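Servidor recondicionado Drulden 400, formato torre

Comprei o meu primeiro Drulden em janeiro, para guardar as fotografias da família e a papelada do ateliê, e gostei tanto que acabei por pô-lo à venda aqui na loja! É uma máquina usada, revista por nós na oficina, e continua a ser a que eu levo para casa quando me pedem um servidor sossegado para um escritório pequeno.

Vem com a caixa limpa, pasta térmica nova e a fonte trocada por uma Hokent (a original fazia um zumbido que me punha doida). Os discos são à parte, porque cada cliente quer uma coisa diferente e eu já desisti de adivinhar.

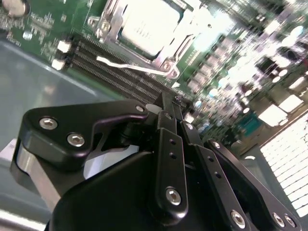 O processador no seu suporte metálico, sobre a placa-mãe verde.

O Ilham Wijaya, que trata das encomendas, pede-me sempre para lembrar isto: digam-nos se vão usar a prateleira Makowska, que as calhas vendem-se em separado e custam 55 €. Quem tem o armário Nerkatier não precisa delas.

Preço: 400 €, IVA incluído
Calhas Makowska: 55 €
Garantia: um ano, na nossa oficina
Portes: grátis para o continente, ilhas sob consulta

Se tiverem dúvidas com a memória, escrevam-me antes de comprar módulos noutro lado, mandem uma foto da etiqueta e eu respondo no próprio dia (menos ao domingo, que vou à praia).

Página atualizada em 13/7/20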